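Besano Arena, Home Court

Corrado Mancuso bought the hoop in September, and the league now has 4 members and no agreed rules. Capacity is one table.

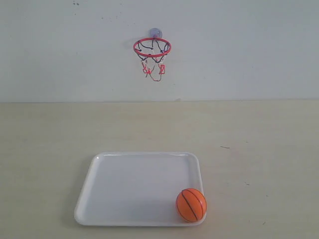 Center court. Red rim, net with a mind of its own, held up by one suction cup – the engineering budget went no further.

The rest of the grounds are on the same modest scale.

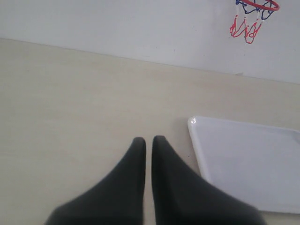

Tabletop with white tray, right. Seating to be announced.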